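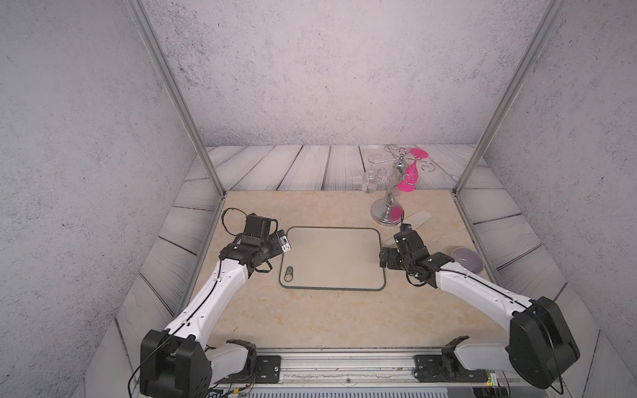 # Why do we hang glasses upside down?

Have you ever seen a stand with curly hooks and wine glasses dangling from it like bats? I love those! The first time I saw one I was sure everything would slide right off.

The trick is the shape. A wine glass has a bowl, a skinny stem and a flat, round foot. The stem slips into the hook, but the foot is too wide to follow it through. So the glass just hangs there, foot up, bowl down.

Dust falls down, so it lands on the foot and mostly stays out of the bowl. Pretty clever!

A plain cup has no stem, so it has to stand on the table (poor cup).

Want to try it? Cut a slot in some cardboard, and ask a grown-up for a plastic wine glass to hang in it. My cardboard sagged, so I used two layers.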